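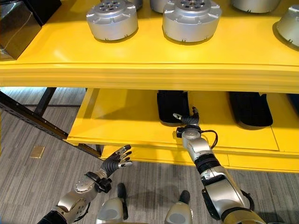
Re: [shop-storage] yellow shelving, keep or replace?

October 8, 2025
Posted by the parts room desk, Urkow
Filed under: Storage and Benches / Member Threads

Quick reply before I have to run, sorry for the delay. Quoting the bit I'm answering:

> We're looking at the yellow units for our place in Darkgate. Kravets
> wants us to go with plain gray. Questions:
> 1. do heavy round parts mark the surface
> 2. is the lower level any use or is it just a place to lose things
> 3. what do you put on the floor next to it
> We have 194 housings to find a home for, plus pads, so depth matters
> more to us than height.

OK in order.

1. Marks. Yes, some. Glossy finish so you see every scuff if the light is low. We set the silver housings down on the bare shelf, flat face up, no liner. Tried felt in September and hated it, it bunched up and caught grit. If you slide them you'll get rings. Lift, don't slide. The rounded lip on the front is nice, nothing to catch a sleeve on.

Don't stack them. Single layer, a hand's width between, otherwise you're knocking one to get at its neighbor. Yes it eats space. With 194 you are going to need more shelf than you think, I'd measure one and lay it out with tape on the floor first.

2. Lower level. We use it plenty. The flat black pads live there, in a row, corners are rounded so they come up easy with a fingernail. Only flat stuff though. Anything tall and you're fishing under the top shelf with your wrist bent.

3. Floor. Gray striped carpet, was here when we moved in. Hides dirt a bit too well, small screws vanish in the stripes. So a light gray plastic bin goes down by the yellow post and anything that doesn't have a spot goes in that untill the end of the day. Get one with a thick rim.

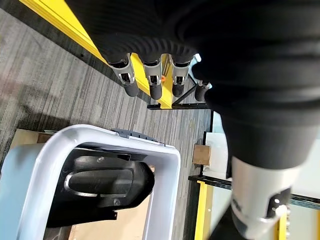
The bin gets tipped out and sorted every evening, no exceptions, or it turns into a second shelf. Ours got to 57 loose bits before someone gave in and did it. Don't put a lid on, people just pile things on the lid.

Drawers, which you didn't ask about but should. They pull right out and the bottom is flat, good for odd shaped black parts that roll. The trouble is the back. Things drift under the overhang and you forget you own them. Also cables. Coil them and tie them, a loose one will creep along the drawer floor and get pinched when you shut it.
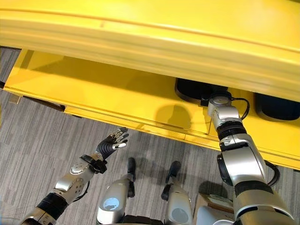

Front edge is raised so nothing falls out on your feet. There's a groove running along there too and it collects dust like crazy, an old toothbrush gets it out. Wipe the top with a damp cloth, no solvent, we dulled a patch that way.

Price, we paid almost 3000 for the lot incl. delivery from Zetitz, and that was with one damaged post they swapped later. Gray might be cheaper, didnt ask. I like the yellow, dark parts show up on it right away.

Can measure the inside depth for you if you still need it, just write back to the list.

Recent in Storage and Benches
- Labels that stay on glossy paint
- Small screws and carpet, again (51 replies)
- Foam or no foam in shallow drawers
- Wanted: spare corner brackets, black
- Darkgate move, packing list draft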